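搬家清单整理串，只记方法和数字，供自己下次查。

1/ 这次从两居换到单间，可用储物体积减了一半多。先把所有物品录入表格，共1,104条。字段：名称、长宽高、重量、最近使用月份、去向。不录价格，录了会影响判断。

2/ 去向只设四种：随身、托运、寄存、处理。早先用过“待定”，结果163条停在里面两周没动。删掉这个选项后一个晚上清完。

3/ 箱子统一用Lesalar的中号，外尺寸一致，码放时不用算缝。书每箱装到三分之一高，上面填衣物，单箱重量控制在11公斤以内，一个人能连续搬。
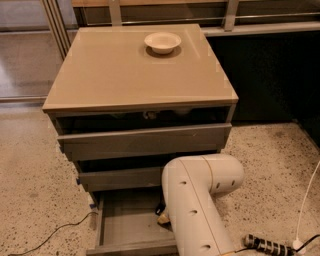
4/ 编号写在箱体相邻的两个侧面，不写顶面，堆起来顶面看不见。号码对应表格行号，箱上不写内容。Leena Riihimäki建议再加颜色贴纸区分房间，单间用不上，略。

5/ 寄存点比了两家。Mosquera按箱计费，取件要提前一天约；Jidix按体积计费，随到随取，楼层高，货梯晚八点停。我的箱子小而重，按体积划算，选了后者。

6/ 电子类单独处理。线材按接口分袋，每种最多留2根，余下的归入“处理”。硬盘随身，不托运，出发前做一次完整备份并校验。

7/ 纸质文件扫描后只留原件有法律效力的部分，一个A4文件盒装完。说明书全部不留，网上都有PDF。

8/ 有人问表格用什么做的。Kodo，导出CSV，换软件不受影响。模板是Walter Cusi早年的那份，我删了价格和购买日期两列。

9/ 六月补录一次寄存物品。到时仍没取过的，去向改为“处理”。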